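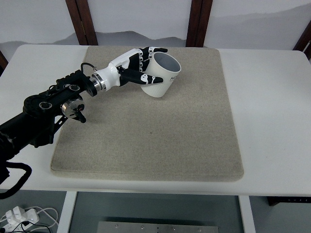
Every July, when the schools break up and the roads fill with caravans, I start thinking about bus timetables. I know this isn't what most people think about in July. But I live at the Sarnlow end of the valley, where the summer timetable comes in just as you've got the winter one by heart, and for a few weeks the whole village stands at the stop by the chapel, peering at a sheet of paper behind scratched plastic and trying to work out what the little letters mean.

I should like to say a word in favour of that sheet of paper, because the company wants to take it away. A notice went up in the spring saying that printed timetables would be "phased out in line with passenger habits", and that we could all find our times on a telephone instead. I've nothing against the telephone. My own has got me home from Giltent more than once when the 33 didn't turn up, and I was very glad of it. But I think something useful is being thrown out, and I'd like to make a bit of a fuss before it goes.

When you ask a telephone for a bus, it tells you about the next bus. That is a perfectly good answer to the question you asked. A timetable answers a good many questions you hadn't thought to ask. You run your finger along the row looking for the ten past nine, and you notice that on a Wednesday there's one that goes the long way round by Renitwood, and stops at the garden centre, and comes back at four. I have had some of the nicest days of my life because of a footnote. I'd never have typed Renitwood into anything, having no reason on earth to go there, and now I go most months and come home with more geraniums than the windowsill can stand.

There is also the matter of seeing how the service hangs together. With the whole day laid out before you, it's plain that there's a great hole in the afternoon between the quarter to two and the ten to four, and that anybody with a hospital appointment at three is going to spend a long time looking at a hedge. We only got the extra Saturday bus because enough people had stared at the gap in the old timetable and grown cross about it together. Something like 346 signatures would be a nice round way of putting it if it were round, but 346 is what we got, in a village of 600, and I was as proud of that as of anything I've had a hand in. I do wonder whether we'd have managed it if each of us had only ever looked up our own journey, alone, in our own kitchens.

I know what the company will say. Paper costs money, times change, and somebody has to drive out with a key and swap the sheets over. All true, and I dare say it's a miserable job in February. But a bus stop with nothing on it is only a pole. A stranger walking down off the hill has no way of telling whether a bus comes every hour or hasn't come since the war, and if there's no signal, and at our end there very often isn't, they may as well keep walking.

So keep the telephone for those who like it, and keep the sheet behind the plastic as well. I'd happily give up the glossy leaflet with the smiling family on the front to pay for it. And if they could make the print a little larger while they're about it, and put the footnotes somewhere above knee height, I shall write and thank them myself.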